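The Farenstead open day is a public demonstration of robotic disassembly held at the Sivell workshop. The 2023-10-21 session drew 533 visitors, up from 357 the time before, and was the first to be built entirely around used office computers.

Visitors were let in by groups and stood behind a low rail while an arm worked at a bench. The main station, known as Teto, dealt with desktop machines. A second station, MacLeod, sorted parts that had already been taken out by hand. A screen beside each bench carried the view from the arm's own wrist camera - the part of the day most often mentioned in the guest book.
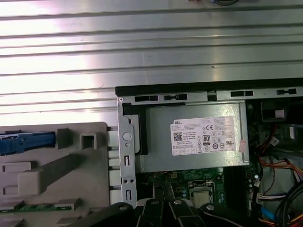

Oldřich Hudec

At the Teto station the gripper works inside an open chassis with a Dell power supply, its black fingers pointing up toward the parts. The motherboard and CPU socket lie just beyond them, and red, orange and yellow power cables run down the right side. Loose cables are a known difficulty in this kind of work, as they bend and shift when touched. Staff at the rail spent much of their time answering questions on this point.

Each showing was followed by a short talk on how the arm is taught. An operator guides it through a task many times, and Sivell gives 200 runs as the least it will use for a single part. Heavier units are given 300.

A smaller showing for schools took place the following February, with the Teto station only. The MacLeod bench was kept back for repairs to its feed tray.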